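4.2 What people mean when they say a board is "worn out"

I should admit up front that I came to this project thinking it was going to be about knives. The original plan was to ask home cooks how they sharpen, how often, and with what, and then write a tidy little paper about it. But when I started reading through the free-text answers in the Munthorpe household survey (3,076 usable returns, of which 2,073 had something written in the comment box), people kept wandering off to talk about the thing under the knife. They love their boards! They feel guilty about them. They inherit them and argue about them with their in-laws.

So I changed the question. Sylvie Beaudoin and I went back through the comments and pulled out every passage where someone explained why a board had been replaced, or why it hadn't. We each coded the passages separately and then sat down over a long afternoon in October to fight about the differences. Most of our fights were over the word "old." Sylvie wanted it treated as a complaint. I thought it was praise at least half the time, and I still do, though we ended up giving it a code of its own.

Looks came up far more than I'd expected. People will put up with a warped board for years – one woman in the Bonsu valley described wedging a folded dish towel under the low corner every single night – but a dark stain that won't scrub out sends the board straight to the garage. Smell was the other big one, nearly always onion. Deep knife marks, which the kitchen advice books treat as the main reason to get rid of a board, hardly figured in the comments. When people did mention them it was usually with some affection, as proof that somebody in the house cooks.

Color matters here too, and I think it explains some of the staining talk. Respondents who owned pale boards wrote more about marks and worried about them sooner. Walnut owners barely mentioned stains. That could be the wood, or it could be that people who pick walnut are a more relaxed bunch in general; the survey can't separate the two and I won't pretend it can.

Oiling deserves its own paragraph. Over 15 different products were named, from plain mineral oil to a beeswax paste called Tretetti that seems to have a devoted following in exactly one town. Almost everyone who oiled their board said they didn't do it often enough. I've never seen a household chore where the people doing it and the people skipping it felt so equally bad. (The exception was the group who had bought Mukico boards, which come with a care card. They'd lost the card, and didn't seem bothered.)

We also asked, in the follow-up letters, what a new board ought to look like. The answers were pretty uniform: light, smooth, plain, with grain you can see but don't notice. Several people said they'd want to see the joins between the pieces, which they took as a sign of honest work. Figure 2 gives a sense of the kind of pale wood they were describing.

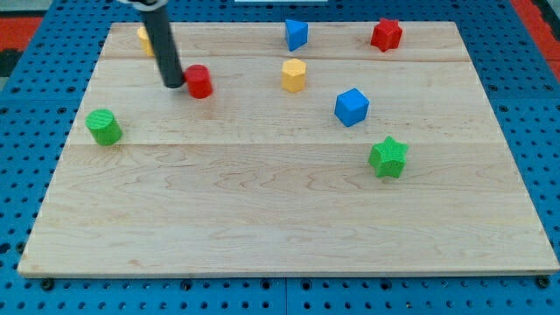
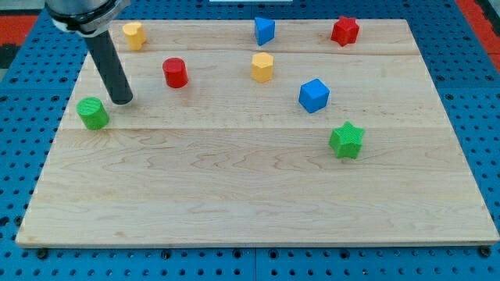 Figure 2. Light-colored wood boards lying flat on a blue perforated surface. Visible seams, as mentioned in the follow-up letters, can be seen in the first photograph.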